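Last updated: March

The Grotik two-arm kit has lived in our shared workshop for two months, and I'm still finding excuses to stay late with it. I built mine to learn packing – a box, a mug, something soft to wrap it in – and the kit suits that sort of fiddly job beautifully. The fingers are slim enough to work beside a box without knocking it, and they've been kind to my crockery so far! 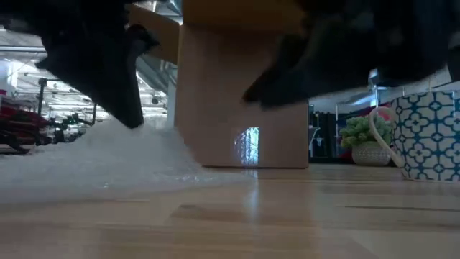

Can you build it on your own?
Most of it, though the shoulders want a second pair of hands while you tighten the bolts.

The rails went on easily once I'd thrown out the supplied hex key and borrowed a decent Mirkent one. Cable routing is the weak spot. The manual gives it two pages, both in grey on grey, and I redid the left side twice before the elbow would swing freely. The software is a joy, with plain menus and a big slider for speed, and I had both arms moving before supper.
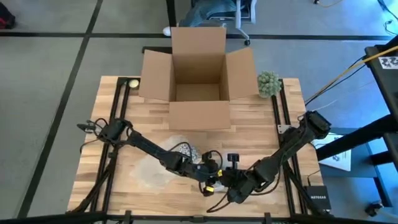 Both arms reaching in to the middle of the bench, box open at the back.

I'd love longer cables and a colour wiring chart. Spare fingertips come from Lemaire, and mine arrived quickly.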